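Why does a website say "server busy"?

I get asked this one a lot, so let's go! A server is a computer whose whole job is to answer other computers. When you open a page, your tablet sends it a little note that says, "Can I have this, please?" The server reads the note and sends the page back.

Now say 200 kids ask at the same time. Easy! But when it's more than 3867, the notes start piling up in a line (grown-ups call it a queue), and yours has to wait its turn. If the line gets too long, the server stops taking notes for a bit and sends you that grumpy message instead.

So wait a minute, then try again. Don't keep tapping, that just adds more notes!
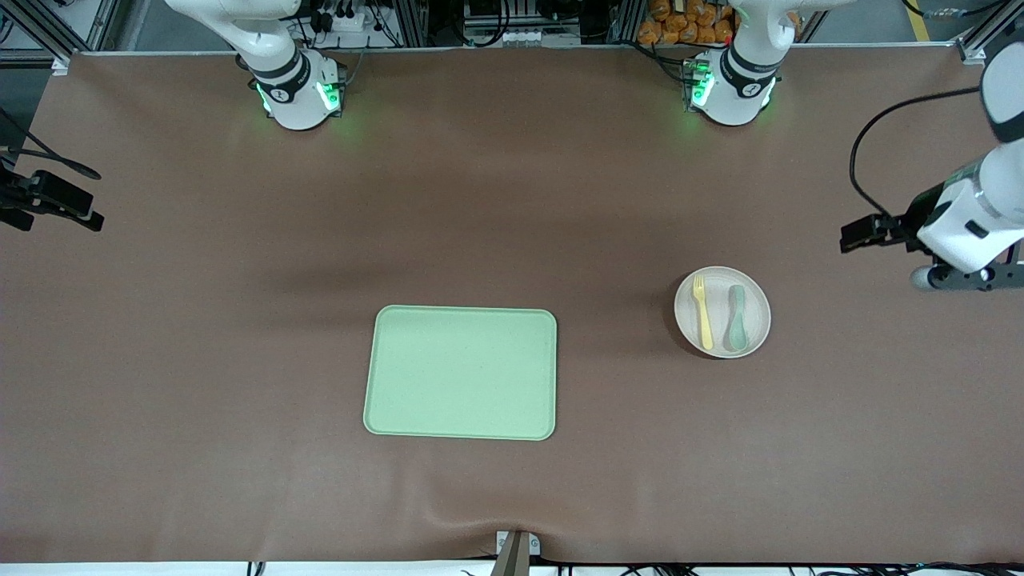

Photo: Jonalyn Macaraeg / Telside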